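4.2 Plain surrounds and the urge to put things down

The previous section dealt with the top of the table. We turn now to what stands round it, a matter on which furniture catalogues are generous and the literature is thin. Most advice on shared worktables treats the walls as somebody else's department. Our respondents did not. Of the 168 who returned the form, a good many used the space for further remarks to complain about a wall, and one used it to draw one.

We looked at 10 rooms across four sites: Brutstead, Purlow and the two Trotow buildings, which share a name and very little else. Every room had at least one table meant for common use. In some the table stood in the open and could be reached from all sides. In others it was closed in at the back, or at the back and both ends, by walls or upright panels. We refer to the second arrangement as a bay. Staff at Purlow call it the stall, and we were asked to stop calling it anything else while we were there.

Bays varied in how much they gave the eye to do. The busiest had a corkboard, a shelf, a row of hooks and a calendar still turned to November. The plainest had nothing fixed to the walls at all. Figure 3 shows a table of the plain sort, with a white rectangular top and flat grey-lavender surfaces beyond its far edge and to the left and right. The colour gave us some trouble in coding. It was entered as grey by one coder and as lilac by the other, and the compromise in our tables satisfies neither of them.

Figure 3. White tabletop with plain surrounds on three sides. 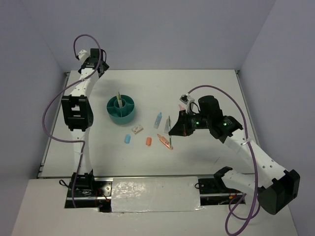 Naveed Warraich, reading an early draft, objected that a bare wall is an invitation: put a table against one, he wrote, and by Friday it will have a kettle on it. He would expect the plain bays to fill up faster than the busy ones, there being no shelf to take the overflow and no hook for the bags.

We took the objection seriously enough to go back to the records. Over the period of the study we logged 557 left items, a left item being anything still on a table when the last person had gone home. The Bukhari rule was used to decide doubtful cases: an object counts if a reasonable colleague would hesitate before moving it. This brings in mugs, single gloves and most paperwork. It leaves out crumbs, about which reasonable colleagues do not hesitate nearly as much as they should.

On the kettle, Warraich was nearly right. One plain bay at Brutstead did acquire one, along with its base and a box of teabags, and all three were still there on our last visit. Elsewhere the pattern ran the other way. Tables with busy surrounds gathered more left items than those with plain ones, and the items tended to collect beneath whatever was on the wall. A shelf seems to work as a kind of permission. Once it is full, people put the next thing directly under it, as though the table were a lower and slightly less official shelf.

Open tables did worst of all, with the worst corner of each being the one nearest the door. We had expected the far edge to matter, on the grounds that things pushed to the back are soon forgotten. In the bays this held for pens and very little else. Larger objects stayed near the front, where they were in everybody's way and so, presumably, in somebody's mind.

Some caution is needed over colour. Pale tops and pale walls went together in our rooms, and we cannot separate the effect of one from the other. A stain or a stray paperclip shows up well on white, and several respondents said they cleared a white table sooner out of plain embarrassment. One at Trotow preferred a dark top for the same reason, turned round: it 'hides a multitude'. We did not lift anything to find out how large a multitude.

Nor can we say much about height. We measured the table tops with care and then, through an oversight that has been discussed at length, forgot the panels. A return visit to Purlow put this partly right – two of the bays had by then been dismantled to make room for a photocopier. The remaining measurements are given with the room plans, and the question of whether a lower panel would do the same work is taken up in section 5.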